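## 4. Placing the test objects

Complete Section 3 before starting. Both arms must be powered and homed.
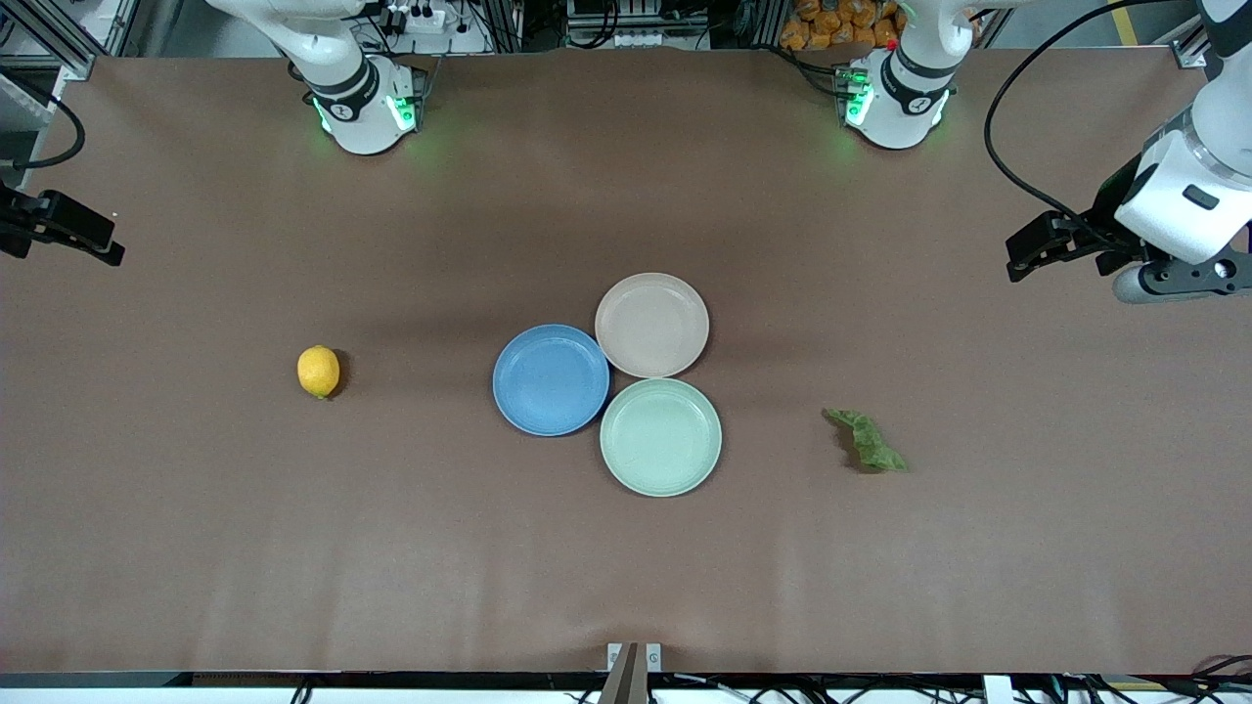 1. Press the stop button and confirm that neither arm responds to a jog command.
2. Set the three plates in a cluster near the middle of the table.
3. Place the lemon and the lettuce leaf on opposite sides of the plates.
4. Release the stop button. Wait 10 seconds.
5. Load the Hunora profile and set the speed limit to 19 percent.
6. Jog each gripper toward the plates, one arm at a time.

**Caution:** Keep hands off the table while either arm is enabled.

**Note:** If a plate is bumped, repeat from step 1. Log collisions under error code 53.

Cable slack is covered in Section 5.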